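客室に入る機械の決まりごと　ホテル運営会社の運用担当者に聞く

ホテル向けの備品点検サービス「Lumenta」を運営するDanixは、6月に客室内作業の基準書を改訂した。アーム付きのロボットが客室の家具に触れるときの手順をまとめたもので、項目は100を超える。改訂を担当した運用責任者に話を聞いた。

最初に決めたのは、触ってよいものの範囲だという。「備品台帳に載っているものだけです。リモコン、電話機、枕。台帳にないものには近づかない。迷ったら止まって人を呼ぶ、と書いてあります」

引き出しの扱いには1章を割いた。開ける前に客室の状態が「清掃中」になっていることを確認し、連泊の部屋では一切開けない。引く力にも上限を設け、途中で引っかかった場合はやり直さずに係員へ通知する。

「丸いナイトテーブルは前板も曲がっているので、四角い家具と同じ持ち方では指が滑ります。家具の形ごとに手順を分けました」
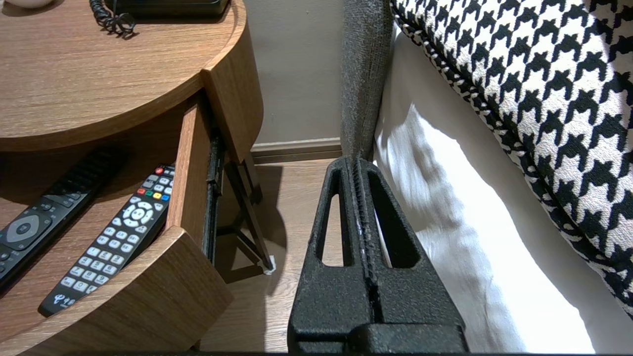 リモコンをしまう場所は統一しているのか。

「施設ごとに決めてもらい、その位置を台帳に登録します。引き出しの中でも天板の上でもかまいませんが、同じ施設の中で部屋によって違うのは認めていません。違っていると、点検の記録が比べられなくなります」

改訂のもとになったのは、提携先のPanerの宿泊施設で集めた1,509件の作業記録だ。目立ったのは、コードに関する停止だった。電話機の受話器コードは置き方が毎回変わり、指先に絡むおそれがある。新しい基準では、コードの近くで物をつかむときは速度を落とし、持ち上げる前にいったん静止することになった。

「現場からは遅いと言われました。ただ、電話機を床に落とせば交換になりますし、その部屋は売れません。ここは譲りませんでした」
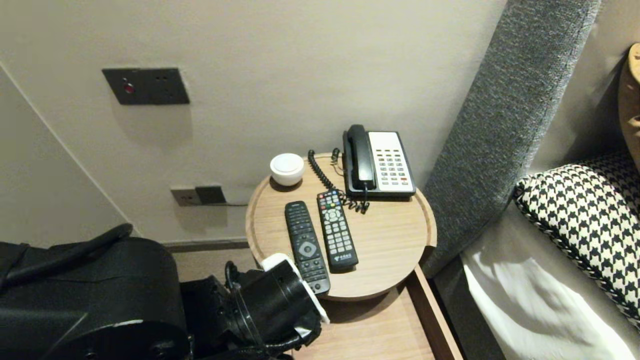 速度のほかに時間帯の制限もある。作業は午前10時から午後3時までとし、隣室に滞在客がいるときは引き出しの開閉を後に回す。音の苦情は件数こそ少ないが、施設側がいちばん気にする点だそうだ。

係員の立ち会いについても聞いた。導入から2か月は必ず同じ階に人を置き、その後は施設の判断に任せる。非常停止の操作は、清掃スタッフを含めて全員が覚える。研修にはGoklowの教材を使っている。

画像の保存期間は、まだ施設との協議が続いている。「短いほうがいいという意見と、紛失の問い合わせに備えて残したいという意見があります。次の改訂までに決めるつもりです」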